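I caught Riku Kuroda on his way out of the robotics club room with a backpack on one shoulder and half a granola bar in his mouth, and he still gave me most of an hour, bless him. He runs the kitchen task team at Duda, which has 16 students this year, up from last year's tiny crew.

"We used to do mazes," he told me. "Everybody does mazes! I wanted something my grandmother would care about."

So they picked steamed buns. The project is called Sketero, and the goal sounds easy until you try it: lid off, bun out, bun on the plate, no squashing. The team practices every afternoon through October, and Riku says they've logged 135 attempts so far (he keeps them in a spreadsheet with a column just for excuses).

I asked what goes wrong most.

"The lid," he said, right away. "It's glass, it's round, and the handle is this one little thing on top. If you come in a bit crooked, the whole lid swings."

Przemysław Makowska, the club's adviser, had wandered over by then, and he disagreed. He thinks it's the buns. "A block stays a block," he said. "A bun gives when you squeeze it. The students set the grip too hard, then too soft, then they argue for a week." He seemed pretty happy about the arguing.

The two of them also went back and forth about hands. Riku likes having 2 different kinds, a plain gripper on the left and a hand with more fingers on the right. Przemysław would have kept them the same, to save on code. "We'd be done by now," he said. "And bored," said Riku.

They're entering the Cakatum student challenge with it, on a budget of 400 dollars for everything that isn't already bolted down. A good chunk of that has gone to groceries.

Before I left I asked Riku if he still likes steamed buns. He had to think about it. "I like the ones with red bean," he said. "We only practice with plain."
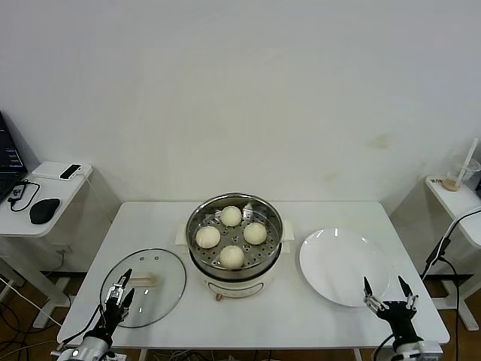
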